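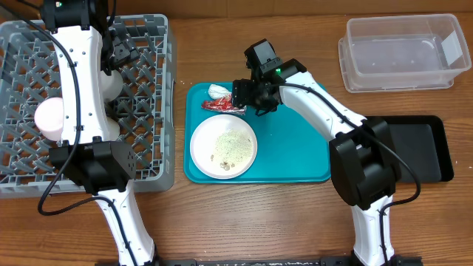
Clearing the lunch tray, both arms down.

4 min read

Zubaida Mengal had cleared the same tray forty times since morning, and she had not touched it once.

She stood at the leader handles with her elbows tucked in, the way Shakya had shown her in January. When her left hand closed, the left gripper closed. When her right wrist turned, the other arm turned a little after it. The delay was small, but at the end of a day it got into her own body. She would reach for her keys at home and wait for her hand to arrive.

"Wrapper first," Shakya said from the desk. "Then the tissue. Then the plate."

"The tissue is lighter. I'd do the tissue first."

"Do you do it first at home?"

She thought about it. At home she ate over the sink.

"Wrapper first," she said.

The company was called Stullell and it had the second floor of an old shoe warehouse in Claltomitz. The contract was for a hospital kitchen that wanted its trays cleared at night. Trash went in one place, scraps in another, dishes in the rack. The software needed 1,273 good runs before anybody would let it try alone. Shakya kept the number on a whiteboard and changed it with his thumb and a marker.

She brought the right arm over the tray and lowered it to the end of the red wrapper. Foil was hard. It slid, or it stuck to the finger and came back with you. She pinched, waited for the arm to pinch, and lifted.

It held. She carried it across slowly and let go.

"Good," said Shakya. "That was a nice one."

The plate was the part she liked. You had to tip it enough for the crumbs to go but hold it tight enough that it didn't follow them. Her mother had cleared plates like that, at the hotel in Tadska, for 22 years. She used the side of her hand, one quick push, and then the plate went on the stack behind her without her looking. Zubaida had sat on a flour bin after school and watched her do it.

Around the sixtieth run she noticed that the left arm was making a small movement she had not planned. After it let go of a dish it dropped an inch and paused, as if checking the dish was going to stay. She watched it happen twice more before she understood that it was her hand doing it.

"Do you want me to stop that?" she asked. "The dip."

Shakya ran the last recording back. He watched it with his chin on his fist.

"Does it cost time?"

"Half a second. Less."

"Is it in all of them?"

"I think so."

He looked at the whiteboard and then at the clock, which said ten past four. "Then it's in all of them," he said. "Leave it. If you change now it'll learn two ways."

She did 115 runs that day, her best count so far. Three were thrown out because a cup went in sideways. She swept up the crumbs, put out fresh ones for the morning, and signed the sheet.

They tried it alone in the spring. Her job was to stand by the switch. The arms went out over the tray, wrapper first, then the tissue. The plate tipped and came up level. The left arm took it over to the rack, set it between the prongs and opened its fingers. Then it dropped an inch and waited.

"Did you call your mother?" Shakya asked, when it had started on the next one.

"It's late there," she said. She kept her hand by the switch and watched it pick up a cup.

Share (40)
3 comments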